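# About Wumov Auto & Tire

Wumov Auto & Tire opened its doors on Wirkusgate with two bays, one secondhand lift and a coffee maker that had already seen better days. We have six bays now, and the coffee is a good deal better, but we like to think anyone who came to us that first winter would still feel at home walking in (and quite a few of them still do!).

We look after everyday cars, vans and light trucks: brakes, tires, batteries, oil changes, alignments, and all the little rattles and squeaks that are so hard to describe over the phone. Go ahead and describe them anyway. We've heard every noise a person can make into a receiver, and it really does help us know where to start looking.

Before any work begins, you get a written price, and if we find something else once the wheels are off, we call you first. Any repair that comes to more than $200 can be split into payments through our Nison plan, which you can set up at the front desk while you wait.

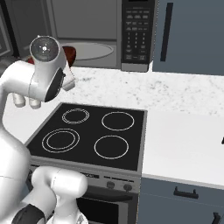
Tire storage is the other thing people ask us about, especially in December, when the whole town seems to remember its snow tires on the same morning. We keep customers' off-season sets at our Caputo Road building, tagged and stacked indoors, and bring them over the day before your appointment.

The shop is open Monday through Saturday, and the key drop beside the office door is there for early birds and night owls. Come by and say hello, even if your car is running just fine.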